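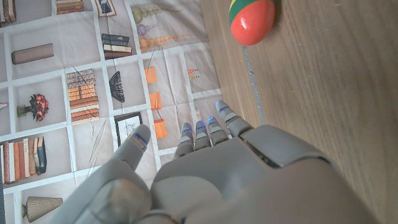 4. Setting up your Notetti table loom

Read this section through once before you start. You will need a flat table, a Phillips screwdriver, and the bag of small parts marked B.

4.1 Attaching the beams

1. Stand the two side pieces upright with the notched edges facing each other.
2. Slide the front beam into the lower notches. The groove in the beam faces up.
3. Slide the back beam into the notches at the other end. Both beams are the same length, but only the back beam has a hole for the ratchet pin.
4. Put in the four long screws by hand, then tighten them with the screwdriver. Stop when the joint closes.

CAUTION: Do not use a power driver. It can split the side pieces, and split side pieces are not covered by the warranty.

4.2 Fitting the ratchets

1. Push a ratchet wheel onto the right end of each beam, teeth pointing away from you.
2. Hook the pawl over the top of the wheel.
3. Turn the handle one full turn. You should hear it click. If it spins freely, take the wheel off, flip it over, and try again.

Note: Looms shipped before 31/01/2025 came with a black pawl. The newer gray pawl fits the same peg, and spares of either color can be ordered from Palledbridge under part number 149.

4.3 Winding the first warp

For your first project, use a smooth cotton yarn such as Qudah and make a band 6 inches wide. Wool is harder to keep even and is better left for later.

1. Clamp the warping peg to the far end of the table.
2. Tie the yarn to the back beam and pull a loop through the first slot of the heddle.
3. Carry the loop to the peg and drop it over. Keep the yarn snug but not tight.
4. Repeat across the heddle until the band is wide enough. Start 3 inches left of center so the warp sits in the middle.
5. Cut the loops at the peg. Hold the whole bundle in one hand and wind it onto the back beam, adding a paper strip with each turn.
6. Stop winding when 15 inches of yarn hang in front of the heddle.

CAUTION: Keep long hair and loose sleeves away from the ratchets while winding.

If a thread breaks, tie in a new length at least 20 inches long and pin it to the finished cloth. See section 7 for the knot.

Threading patterns for the Skiruvness scarf and the plain towel are in the back of this guide.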